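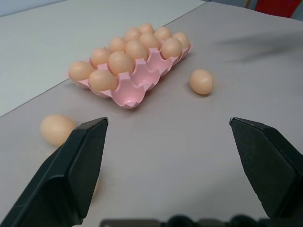
主题：Re: [军桥史] 库瓦奇河浮桥的承载等级，到底是16吨还是更低？

发件人：Shengli Jin
收件人：军桥史讨论组

Delia、各位：

Delia上次那封信我连读了三遍，太过瘾了！先把她的原文引在下面，后加入的朋友不用去翻存档。

> Delia Durán 写道：
>
> 我手上的战后工兵手册（油印本，缺封底）说，库瓦奇河上那座浮桥“可通行16吨以下履带车辆”。可是同一本手册的附表里，单舟排水量给得很小，按我的算法，两舟一节的桥脚根本撑不住这个数，除非桥脚间距比附图画的要密。
>
> 另外，附图注明用的是Kamau厂的开口舟。Kamau的开口舟有长短两种，附图没有标尺，我分不出来。有没有人见过架桥连自己的记录？回忆录我已经翻得差不多了，里面只会写“桥很晃”，对计算帮助不大。
>
> 还有一个小问题：渡河当晚过去的究竟是不是坦克？我越来越怀疑是火炮牵引车。

先答能答的。

Werncombe工兵博物馆的阅览室里有一套架桥连的器材账，编在第1226卷，目录上写的是“杂项收据”，难怪一直没人提过。我星期二上午去看的，本来想查完就走，结果一直坐到下午四点关门，午饭都忘了吃。账是铅笔写的，好在记账的人字很漂亮，连螺栓都一笔一笔地记！

关键的一条：领料单上的开口舟全是“长型”，领出之后还补领过一批加强横梁。补领这件事手册里一个字没提，我觉得Delia的矛盾就出在这里。手册附图画的是标准架法，两舟一节；器材账按桥节列舟，靠近主流的那几节写着“三舟”，两岸浅水段才是两舟。这样一来主流段的浮力就宽裕多了，16吨这个数字是说得通的。

不过有个地方要小心。器材账只证明东西领出去了，没有证明全都架上去了。退库单我只找到一部分，中间缺页，纸是撕掉的，撕口很旧。所以我现在的说法是“16吨可信”，还谈不上“已证实”。谁要引用的话，麻烦把这半句也带上。

再说坦克还是牵引车。Peng整理的那份交通调整哨日志里，当夜过桥的车辆总数是241辆，没有分类，只在旁边用代号标了几个纵队。代号表我没有。但是有一条附注特别有意思：“重车单独通过，车距按桥长，熄灯，驾驶员以外人员下车步行。”让人下车步行这个做法，牵引车和坦克都用过，所以它定不了案，可它至少说明调整哨认为那批车已经贴着桥的上限了。Delia，你的怀疑我现在有一大半同意。牵引车带着炮上桥的时候，炮和车的重量分在前后几节桥上，也更像是会这样编组的。

顺便更正我自己以前在组里讲过的一句错话。我说过接近路是从北岸村口直接下到河边的，错了。器材账后面夹着一张路线草图，接近路绕过了整片湿地，从集结地到桥头一共3140米，最后一段铺的是束柴。以前我一直想不通为什么第一批车到桥头比命令晚那么多，看到这张图一下子就明白了，绕路加束柴路，夜里还不开灯，晚是必然的。草图的方位和手册附图差了一点角度，我怀疑一张用的是磁北，一张用的是坐标北，还没来得及核。

给打算去Werncombe的朋友几条实用信息：
阅览室要提前写信预约，写明卷号，光写“架桥”他们会给你拿来一车子训练教材。
可以拍照，不能用闪光灯，铅笔字斜着光看反而清楚。
第1226卷没有页码，请按原来的顺序放回去，我在抄件里是按收据日期排的。
馆外院子里有半截开口舟，牌子上没写厂家，我看铆钉的排法很像Kamau的，有懂行的请一定去瞧一眼！

还没解决的，列在这儿，谁有线索都欢迎：
一是代号表。按理说应该跟着师部的通信文件走。
二是退库单缺的那几页，也许另有副本留在器材库那边。
三是当夜的水位和流速。流速一高，锚定的舟吃水会变，Delia的计算得跟着改。我三月份还会再去一次，可以顺便查水文站的旧簿子。

抄件我已经打了一大半，剩下的是横梁和锚索的部分，缩写很多，有几个我只能猜，猜的地方都加了问号。需要的人直接回信给我就行，Delia那份我今晚先发。

对了Delia，你算桥脚的时候，桥面板是按干木料还是湿木料取的重量？我自己试着算了一遍，光这一项差别就不小。

Shengli Jin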